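The Case for the Orderly Cord

Opinion
Emerson Caldeira
January 27, 2023

Every institution that occupies a building will, sooner or later, accumulate cable. It arrives with equipment and remains after the equipment has been retired. It is placed in drawers, then in boxes, then in a cupboard whose door is opened with some caution. Most organisations keep a register of their chairs. Very few could say how many charging leads they own, how long each one is, or which of them still carries a current.

It is the position of this essay that the care of cords, leads and power boards deserves to be treated as an ordinary part of running a shared space, with the same standing as the cleaning of the kitchen or the servicing of the lift. I write as someone who has spent a good part of a working life in the management of display rooms, demonstration spaces and public counters, where the floor is shared by staff and visitors alike and where the state of the cabling is seen by everyone who comes through the door.

The usual objection is that the matter is trivial. A cord costs little. A lost one can be replaced before lunch. This is true of the single cord, and it is the reason the subject has never attracted serious attention. The cost lies elsewhere, in the minutes spent looking, in the duplicate purchased for want of finding the original, and in the irritation of a colleague who has set up a counter for visitors and finds that the one lead required is the one lead missing. When the Jernar display rooms were cleared in September, the storeroom yielded 39 USB leads, of which only two had been labelled. The register had recorded none of them, and an order for more had been placed that same month.

A coil of cable is also a poor witness to its own condition. A lead that has been wound tightly around a hand, knotted to keep it closed and pushed beneath a heavier object will look much the same as one that has been stored with care. The only reliable way to know is to lay it out. I would therefore argue that any sensible programme begins at a table. The table should be large, pale in colour and free of other work, so that a dark cable can be seen along its full length and both ends can be found.
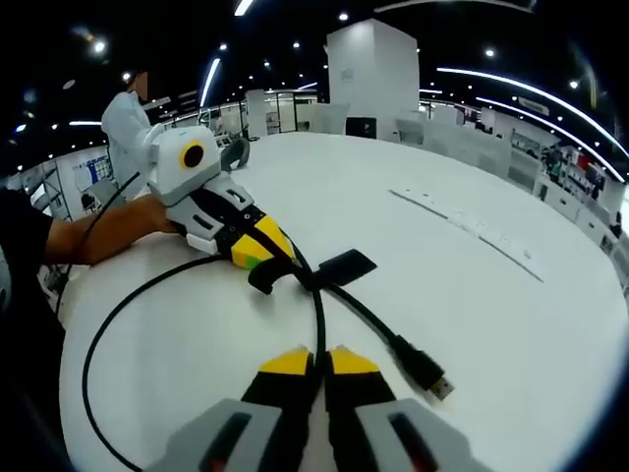
There is a discipline in the work that is easily underestimated. A cable has a natural curve, acquired in manufacture and reinforced by the way it has been kept, and it will resist being persuaded into another. The experienced hand follows the curve. Loops are laid one upon the next at a comfortable width, the connector is left on the outside where it may be inspected, and a tie is applied loosely enough to be slid off with a thumb. Loops 80 millimetres across will suit a short, light charging lead. A heavier cord wants a good deal more room and should be given it.

Labelling is the second discipline, and the one most often abandoned. Organisations commonly begin with great thoroughness, assigning to each lead a code, a colour and a line in a spreadsheet, and within a season the system is known only to the person who designed it. I have come to favour a plainer method. A tag should say what the lead is for and where it lives. "Front counter, tablet" is sufficient. A code that must be looked up will not be looked up, least of all by the casual employee who has been asked to pack away at closing time.

The Mota rooms, where I was engaged for two years, went further and abolished the general cable drawer altogether. Each lead was stored beside the equipment it served. There was resistance at first from those who liked the convenience of a common stock, and I was among them. A common stock appears generous. In practice it invites borrowing without return, and the item borrowed is invariably the good one. Once the drawer had gone, the missing lead could be noticed by anyone, as a gap beside a particular device, and it was generally back in its place by the following morning.

I do not suggest that this arrangement will suit every organisation. A school with one trolley of devices has different needs from a showroom with many counters, and a household has different needs again. A family may be perfectly well served by a basket in the hall. The principle that holds across all of them is that a lead should have an address.

The matter of the floor is more serious, and here I would ask for less tolerance than is usually shown. A cord on a table is a question of order. A cord on a floor is a question of safety, and it should be considered by the same people, and at the same meetings, as wet surfaces and blocked exits. Much of the trouble arises from the power board. It is a temporary device by design, yet in a great many rooms it has become permanent fixed wiring in all but name, lying where it was first set down because the wall outlet was in the wrong place and the refit was still some years away.
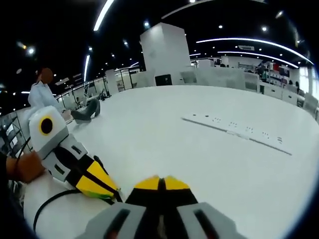
A power board in an open room should be put down with a purpose and taken up when that purpose has ended. Where it must remain, it belongs against a wall or beneath a fixed counter, with its lead running along the skirting and never across a line of travel. A white board on a white floor presents a particular hazard, being very nearly the colour of the thing it rests upon. Designers of bright interiors are fond of matching their accessories to the surfaces, and in the case of wall plates and light switches they are right to do so. Underfoot, the preference ought to be reversed. I would sooner see a plain orange lead than an elegant invisible one.

Nor should one board be plugged into another to gain length. The practice is so widespread that it has come to be regarded as normal, and I have seen it in the offices of people whose profession is risk. If the lead does not reach, either the equipment should be moved or a longer lead should be obtained. An extra 50 centimetres will frequently resolve a difficulty that has been endured for years.

Consideration should also be given to posture. A surprising amount of cable work is done seated or kneeling on the floor, often by the most junior person present, and often on a hard surface in clothing intended for meeting the public. It is modest but real labour. It ought to be scheduled, with a mat provided and sufficient time allowed, instead of being squeezed into the minutes before the doors open. A manager who has personally spent an hour at floor level tracing a lead to its outlet will write a better procedure than one who has not.

There are those who hold that the whole question will shortly disappear, and that wireless charging and better batteries will empty the drawer without any effort on our part. The fit-out firm Dirnent put this view to me with great confidence when it quoted for our counters, and I declined the proposal. The pads it recommended each required a lead of their own. I have no quarrel with the technology, which is pleasant to use, but it has so far moved the cable to the underside of the furniture, where it is harder to reach and easier to forget.

What, then, might reasonably be asked of an organisation? I would propose a single half-day each year, placed in the calendar and protected in the same manner as a fire drill. Every loose lead is to be brought to one table. Each is to be uncoiled, examined at both ends, tested, tagged and returned to its address. Anything frayed, cracked or unidentified is to be sent for recycling without sentiment. The colleague who believes that an unidentified adaptor may yet prove useful should be heard courteously and overruled.

Power boards should be handled on the same day. Each should be lifted, wiped and checked for scorching or loose outlets, and the question put as to whether it is still needed in that position. In my experience a fair number are serving nothing at all, or a single lamp that could reach the wall unaided.

The Akov reading room has followed a procedure of this kind since it opened, and the staff there speak of it with mild boredom. I regard that as a considerable recommendation. They have a shallow tray at each counter, one spare of each common type held at the front desk, and a sheet to be initialled when the spare is taken. The sheet is not always initialled. The spare is nearly always returned.

I would add one request to suppliers, which is that they state the length of a lead on the lead itself, in figures large enough to be read without spectacles. It would cost them almost nothing, and would spare the rest of us a good deal of unwinding.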